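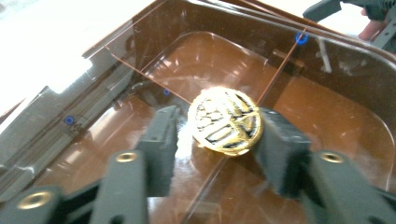 The hand-held gripper closed on a gold-colored disc over the brown tub, Studumville workshop.

Gripper build: where it stands

The two-finger gripper is on its third set of fingers. The first set was too smooth and let go of anything with a shiny edge. The second set held well but flexed at the root, so the tips met at the top and stayed open at the bottom. The current set is shorter and blockier, with a flat inner face, and Margus Jankauskaitė left the outside surface coarse to save print time. Sanding is optional. If you do sand, keep off the inner faces.

The linkage arms now have brass threaded inserts at the joints. We had been running screws straight into the plastic, and after a few evenings of taking things apart the holes were gone. Put the inserts in with the old soldering iron, the one with the flat tip, and stop while the insert is still a hair proud of the surface. Press it level with the back of a steel ruler and hold it there until it cools. Two arms from the last batch had inserts that went in crooked and they bind near full close. They are in the scrap drawer – please don't put them back on a gripper.

We are using round, flat things for the grip trials this winter, the gold disc among them. A disc is awkward. The fingers touch it at two narrow places on the rim and it wants to roll if one side arrives early. The raised ridges on the face don't help or hurt, as long as you take it by the edge. Margus ran 100 lifts out of the tub with the new fingers and got 96 clean ones. The other four all slipped on the way up, and all four were picked up off center. With the second set of fingers the same trial was stopped after 36 lifts when an arm cracked.

The tub will stay on the long bench. It has curved inside corners and a glossy floor, and both make the job harder than picking from a flat table, so results from the tub and results from the table go on separate sheets. Please write down which one you used. The sheets from the fall are mixed together and we can't sort them out now.

Still to do:

The left arm has more play than the right. A washer may fix it.
The Mertens supply order has come in and needs sorting into the small bins.
The print files on the shared drive are in two folders, "Drivdale" and "Drivdale new". Use the second one. The first will be deleted in February.
We need a short write-up of the assembly order for the joint build with the Sembridge group. Margus has a draft in pencil and would like someone else to type it.

Cost so far is $164, mostly filament and hardware. The jar by the door is open for anyone who wants to chip in.

Next build session is Saturday, December 30, 2023, from ten until the heat goes off. Bring your own screwdrivers if you have good ones.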